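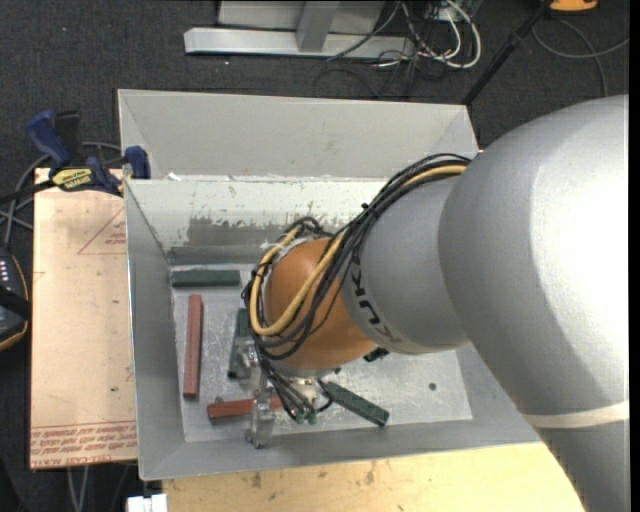
KUKA robot arm reaching into an open gray metal bin.

Runholm Shift Shuttle
Progress report to the Pretent Fund
Submitted Sep 21, 2022
Prepared by Leena Juntunen, project manager

Where we are

The shuttle between Orircombe and the Runholm industrial park has been running since March. It carries people to and from the early and late shifts, at hours when the regular town bus either hasn't started or has already stopped. The grant pays for the vehicle lease, the driver hours and part of my time. The employers at the park pay for fuel through a shared agreement, which all of them have now signed.

In this reporting period we gave 986 rides against a target of 1,000. We missed the target by a small margin. Most of the gap comes from the week when the vehicle was in the shop with a failed alternator and Sadowski, who operate the service for us, could only offer a replacement for the morning runs. The evening runs were canceled that week. Riders who had signed up for text messages were told the same afternoon, but a few who had not were left waiting at the Mill Street stop. We apologized to them and Sadowski paid two taxi fares.

There are 233 people registered with the service. Registration is free and takes a few minutes on paper or by phone. Not everyone who is registered rides. Some signed up in case their car breaks down or their shift changes, and we have decided to leave them on the list.

Route and timetable

The shuttle makes 3 stops in Orircombe: the library, Mill Street and the lower parking lot by the clinic. From there it goes straight to the park, where it lets people off at the north gate and again by the loading yards. The original plan had one stop at the park. Riders who work on the south side were walking a long stretch of road with no sidewalk, part of it unlit, and in May the driver began letting them off farther down at their request. We asked Sadowski to make it a proper stop and they did so without a change to the contract.

The late run now leaves the park fifteen minutes after the end of the second shift. It used to leave five minutes after, and people who had to change clothes or hand over to the next crew were missing it. Quang Đặng, who drives most of the late runs, had been waiting for them anyway, which made the printed timetable wrong for everyone at the town end. The new time matches what was happening in practice. The printed cards have been redone. Old cards are still turning up on bulletin boards, and we take them down when we see them.

The early run has not changed. It is the fullest of the day and on two mornings it left with every seat taken. Nobody was turned away, but one more rider at the clinic stop would have been a problem. We are watching this. A larger vehicle would cost more than the current budget allows, and a second early run would mean a driver starting before four in the morning. Sadowski have said they could staff that if they had six weeks of notice.

Riders

We held two rider meetings, one in the library and one in the break room at the park. Attendance at the library was poor, mainly because we scheduled it at a time when the late shift was at work. The second one went better. The main points raised were:

The Mill Street stop has no shelter. The city owns the sidewalk there and has our request. We have had an acknowledgment but no decision.

Riders would like weekend service. Only a few of the companies run weekend shifts, and the ones that do change their schedules month by month. We have asked them for their schedules through the end of the year before we price anything.

The fare is fine. We charge a flat fare, and no one at either meeting asked us to lower it. Several people asked for a monthly pass so they would not need to carry change. Tài Mạch is setting this up and it should be available within the next reporting period.

The text messages are useful but come only in English. Thư Tôn has translated the standard ones (late running, cancellation, changed stop) into Vietnamese. A Spanish version is done as well and is being checked. Riders can pick their language when they register, and those already on the list can change it by replying to any message.

Staffing

Neville Birkett left his post as service coordinator in July for a job closer to home. Tài took over his duties on an interim basis and has now been confirmed in the position. There was a gap of a few weeks in which rider feedback forms were collected but not entered. They have since been entered. The quarterly survey planned for August was moved to October because of this, and we would ask the fund to accept the survey results with the next report.

Budget

Spending is slightly under plan overall. Driver hours are on plan. The vehicle lease is on plan. Printing is over, because of the new timetable cards. Coordinator salary is under, because of the gap between Neville leaving and Tài being confirmed. We ask permission to move the unspent salary money as follows: enough to cover the printing, and the rest to a small reserve for replacement vehicles. The alternator week showed that we had nothing set aside for this. A full table is in the attached spreadsheet, with receipts.

Fare income was a little lower than forecast, in line with the lower number of rides. It goes back into the service, as agreed.

Next period

Monthly passes on sale.

Rider survey carried out and the results written up.

Decision from the city on the Mill Street shelter. If the answer is no, we will ask whether the stop can move one block to the old bank building, where there is an overhang.

Costs for a second early run, with Sadowski's figures, so that the fund can consider it before the winter. Ridership is likely to go up when the mornings get dark — several registered people who now bike to work have told us they plan to switch.

Fuel agreement renewed with the employers. It runs out at the end of the year, and first conversations have started.

Questions about this report can go to me or to Tài at the Orircombe office. We are in on weekdays until five, and the phone is forwarded to the driver on duty after that.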